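Craft Room Safety Checklist, With My Comments

I go through this list every October before the gift-making season gets going, and again in spring if the room has been moved around. It covers a home craft room with a die cutting machine, a heat press, a glue gun, spray paint and the usual knives. Mark each line OK, FIX or N/A. My own results are next to each item and the comments follow.

The room is at the Dretley house, downstairs, one door and one window.

SECTION A - FLOOR AND WALKWAYS

A1. Clear path from door to work table. OK
A2. No cords across the path. FIX
A3. Floor free of vinyl backing, blades and pins. OK
A4. Spills wiped up, no slick spots. OK
A5. Stool or chair steady on all legs. OK

Comment on A2: The heat press cord was running straight across to the wall outlet again. I moved the press to the other end of the table and that took care of it. If you can't move the machine, run the cord along the wall and tape it down. Don't put a rug over it.

Comment on A3: Scraps of vinyl backing are very slippery on a hard floor, worse than paper. Sweep them up as you weed. I use a magnet on a string for pins.
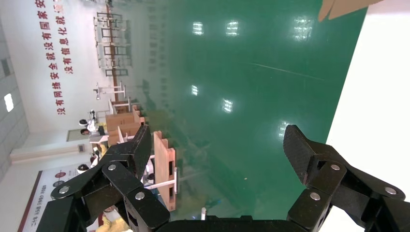
Comment on A4: Spray adhesive drifts farther than you expect and leaves a film. It first feels tacky and then, once dust gets into it, slick. Warm water and dish soap took mine off. Test a corner first if you have wood.

SECTION B - CUTTING TOOLS

B1. Craft knives capped when not in hand. OK
B2. Used blades in a closed container. OK
B3. Rotary cutter locks and stays locked. FIX
B4. Paper trimmer guard in place, no cracks. OK
B5. Die cutting machine on a level surface, with clearance front and back. OK
B6. Machine blade housing seated and clamp closed before cutting. OK
B7. Cutting mats flat, no curled corners. OK

Comment on B2: I keep 4 spare blades out and the rest in the drawer. The old ones go in a mint tin with the lid taped, and when it is full the whole tin gets thrown away.

Comment on B3: The lock on my Warklow rotary cutter slipped twice while I was testing it. I took it apart, cleaned out the lint and tightened the nut, and it still slipped, so I am replacing it. Until the new one comes I am using scissors.

Comment on B5: Mats feed out the back as well as the front. I leave a full mat length behind the machine. If it's up against the wall the mat bumps, the cut shifts and you find yourself reaching in while it's moving, and that is how I got pinched last year.

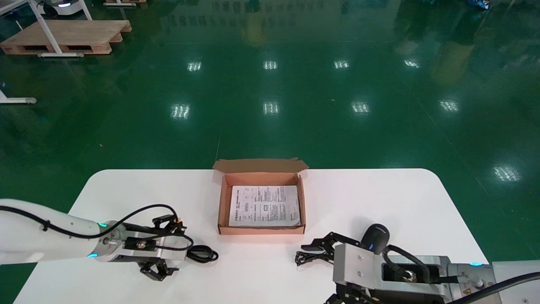
Photo: Marard Workshop Pages

SECTION C - HEAT TOOLS

C1. Heat press on a heat-safe surface. OK
C2. Nothing stored above or leaning on the press. OK
C3. Press plugged directly into the wall, no extension cord. OK
C4. Glue gun has a stand and the stand is used. FIX
C5. Embossing gun cooled before it goes in the drawer. OK
C6. Cords checked end to end for cracks and soft spots. OK
C7. Temperature setting matches the material. OK

Comment on C3: My press and the glue gun used to share a power strip. They shouldn't. Anything that makes heat gets its own outlet, and if you only have one outlet, use one tool at a time.

Comment on C4: The little wire stand fell off and I had been laying the gun on a jar lid. I bought a silicone rest.

Comment on C7: The highest I go is 300 degrees, and that is for cotton tote bags. Felt gets less. Write your own settings on a card and tape it beside the press so you aren't guessing at 10 p.m.

SECTION D - PAINT, GLUE AND FUMES

D1. Window opens and stays open. OK
D2. Spray cans away from heat tools and out of the sun. OK
D3. All lids tight. FIX
D4. Labels readable on every bottle. FIX
D5. Gloves and mask within reach. OK
D6. Instructions kept for every tool and product. FIX
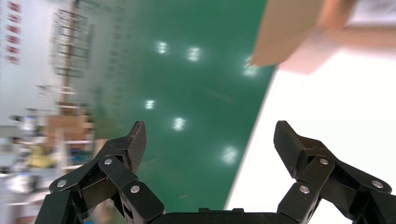
Comment on D1 and D2: I only spray indoors when it is too wet to go out, and then just small pieces in a cardboard booth by the open window. Cans go back in the garage the same day. Check the surface you are spraying over and the light you are spraying under at the same time. On a glossy floor like the green one in the photo, tilt your head and look across it from low down, and overspray will show as a dull patch. On carpet you won't see it at all, so put down a drop cloth.

Comment on D3: Two jars of Mekonnen stain had dried rims and the lids were only resting on them. I scraped the rims and put plastic wrap under the lids. One was too thick to save.

Comment on D4: If I can't read it, it goes to the household hazardous waste drop-off. I had a brown bottle I thought was wood glue. I don't know what it was.

Comment on D6: This is the one I fail every time. The sheet usually gets thrown out with the packing. I now leave it in the box until I've read the warnings, then file it in a binder. The binder is up to 109 pages and I did pull out the ones for tools I no longer own.

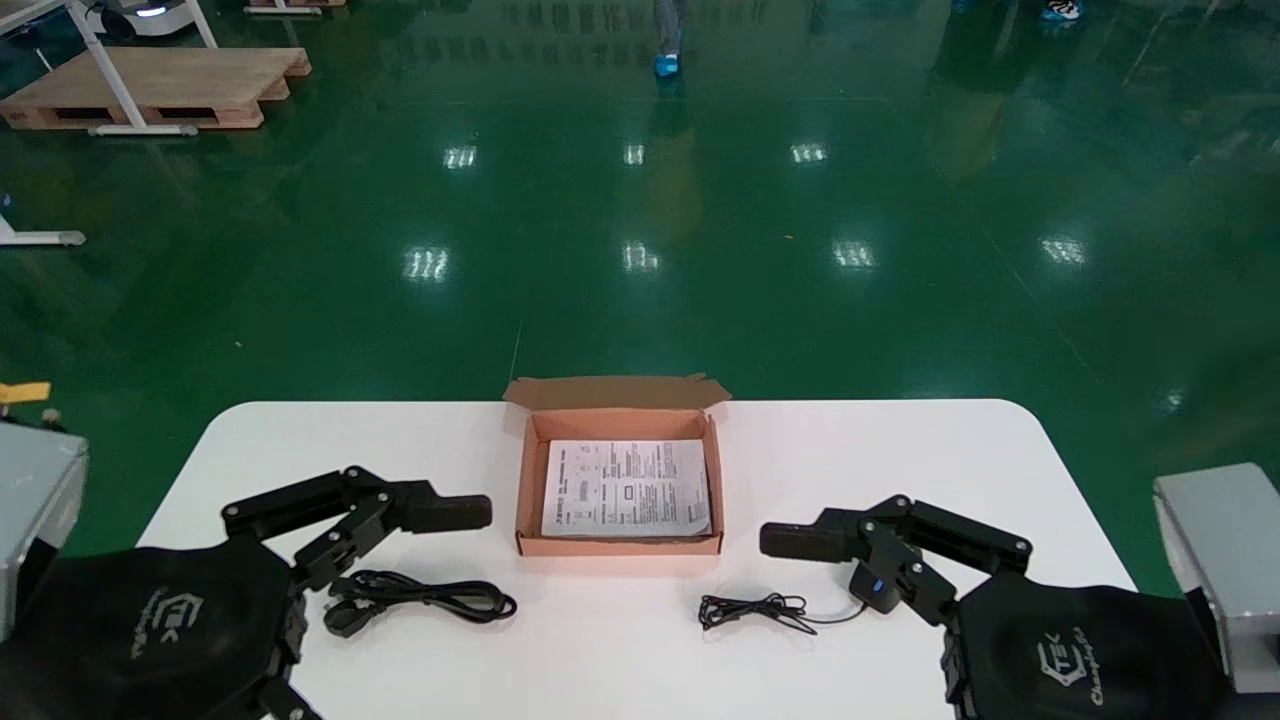 Instruction sheet in its open box, on the table.

SECTION E - EMERGENCY ITEMS

E1. Fire extinguisher by the door, gauge in the green. OK
E2. Smoke alarm tested. OK
E3. First aid kit stocked. FIX
E4. Phone within reach when working alone. OK
E5. Door not blocked by boxes or blanks. OK

Comment on E3: Out of the large bandages and the burn gel had expired. Both are on the list for Saturday.

Comment on E5: I keep wood blanks for signs stacked on the floor, no more than 8 high, on the hinge side of the door so it still opens all the way.

RESULTS THIS TIME

Items to fix: A2 (done), B3, C4 (done), D3 (done), D4 (done), D6, E3.

I check the open ones again in a week and cross them off on the paper copy taped inside the closet door.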